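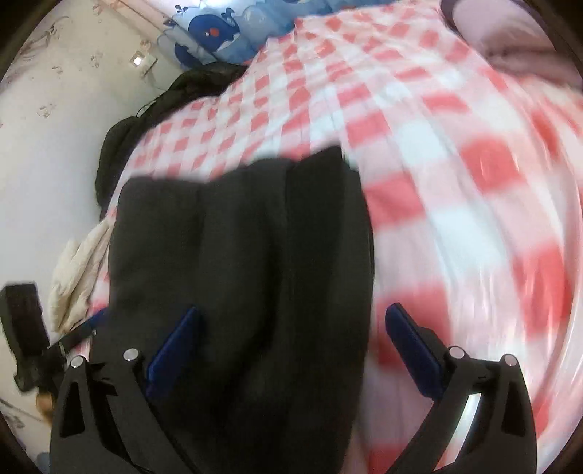 Prallura trains staff for garment handling change

June 19, 2019

Prallura has begun moving 232 garment care employees into new roles as folding work is automated at its Varkamar centre. Under the program, staff use hand-held grippers to demonstrate how clothing is picked up and folded, and the recorded movements are used to train the machines.

Employees taking part will keep their current pay and hours. Each completes 3 days of paid training before starting. Manual folding will continue on the evening shift until August, when the company and staff representatives will review workloads and rosters.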